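March, evening

I slept badly and woke before the alarm, so I had time to write the list for the day while the kettle was heating. The list was short: answer the letter from Cilis, buy bread, put the bottles in order. I like when a list has only small things on it. The big things never fit in one day and then I feel guilty at night.

The bottles were on my mind since last week. I wash my hands many times in a day, and each time the soap is not where I left it. Grigore Enache takes it to the other sink and forgets it there. I am not angry with him, he is a good colleague and he makes coffee for all of us, but I want one place for soap, lotion and spray, and I want that this place can be carried.
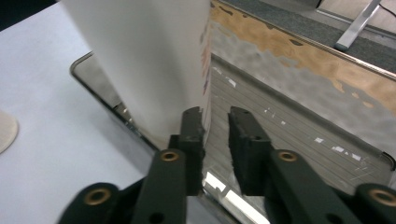
*The tall white one. I could not read the small print.*

I tried first with a box from Cuvevley, where I had also bought my lamp. The box was too deep and the pumps disappeared in it, so you had to put your whole hand inside. It cost 226, with the delivery, and I am still a little ashamed of this. Now it holds my winter gloves, so the money is not completely lost.

A lower basket is better. I learned this from my aunt, who kept everything for washing in one low basket under the window. She said that if you can take a bottle by its neck without bending your wrist, you will also put it back. I was perhaps ten years old and I did not listen very well, but this sentence stayed with me.
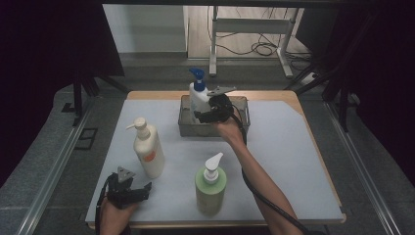
The spray with the blue top should go in early, I think, as it is the one that falls most easily when it has no neighbor. The lotion and the green one can come after. I thought also about the direction of the spouts. Grigore says it makes no difference. For me it makes a difference, because when I press a pump in a hurry I want to know where it will come out, and I have already one stain on my gray sweater from guessing wrong.

Lunch was soup from Radu, the small place near the tram. They changed the recipe again – more celery, less pepper. I ate it all but slowly. The woman there asked me if my sister is coming for the holiday and I had to say that I don't know yet. I must call my sister. I write this here so that I will see it tomorrow.

After lunch I answered Cilis. They want to know if we will take the big refill of hand soap, 1,000 milliliters, or stay with the 200. I asked for the big one. It is cheaper in the end and I don't like to throw away so much plastic. I read the letter three times before sending, as I always do, and still I found later a missing word.
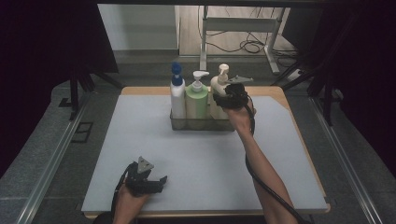 Three in a row is a good number for a basket. I had wanted to put also the hand cream and a small brush, but then it becomes like my kitchen drawer, where everything is together and nothing can be found. White, green, cream. I will remember it in this order, from left to right, and I will ask the others to keep it so. Probably they will laugh. They laughed also about my labels on the tea boxes, and now all of them read the labels.

There is the question of where the basket will live. I would like the shelf by the door, but Stesta must first bring the new shelf, and they are late. On the telephone they gave me an order number that ends with 779 and told me to be patient. I was polite. In my own language I would maybe be less polite, but in English I never find the sharp words quickly enough, and this has saved me from some quarrels. 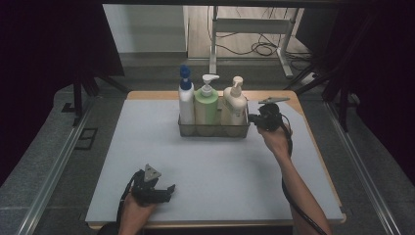 What I like in a wire basket is that you see from the side if something has leaked. The old box hid it from me for weeks, and the bottom was sticky when I finally looked. I should wash the basket on the first day of every month. I will try it in April and see if I keep the habit.

I forgot the bread. Tonight I had crackers with cheese and an apple, and I read 20 pages before my eyes became tired. Tomorrow: bread, my sister, and ask Grigore for the second key.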